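Strip the tower before you scrap it

By Coralie Gilchrist
13 July 2026

The council's draft rules for electronic waste treat a desktop computer as one object. It arrives, it is weighed, it goes into a cage with the printers, and the weight is entered against a target. I think this is the wrong unit. A desktop tower is a box of separate parts with very different lives, and a rule that counts kilograms gives no credit for taking it apart.

At the Pirnine depot, where I run the repair benches, we took in 863 towers in the year to April. Of these, 141 went out again as working machines. Most of the others had at least one part worth keeping. Under the draft, a tower that gives up its memory, processor and drive before shredding scores slightly worse than one shredded whole, as it weighs less at the gate.

The usual objection is labour. Tamsin Ruawai, who costed the draft, allows 38 minutes to dismantle a machine. That figure may be fair for a slim all-in-one with a glued screen. It is far too high for an office tower. Those cases were designed for technicians who were paid by the call, and the design shows it: side panels come off, memory is held by latches at each end of the slot, and a processor is released by a lever. Memory and processor are the two parts with the steadiest demand, and they are also the quickest to remove.

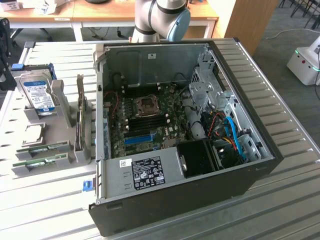 What remains after that stage is still of use. A board with a sound socket can be matched with a processor from a machine whose board has failed. Power supplies carry their ratings on a label, so they can be sorted by output and tested under load. SATA cables cost little new, but a repair bench runs short of them constantly. The steel case is the part best suited to the scrap cage, and it makes up much of the weight the council wants to record.

There are limits. I would not reissue a power supply that fails a load test, and any storage drive has to be wiped or destroyed first, with a record kept. Both steps take time and should be paid for.

The amendment I have sent in is short. Count recovered parts at their own weight, at double the scrap rate, and let the stripped case follow at the ordinary rate. Submissions go to Huia Rutherford at the council's waste office.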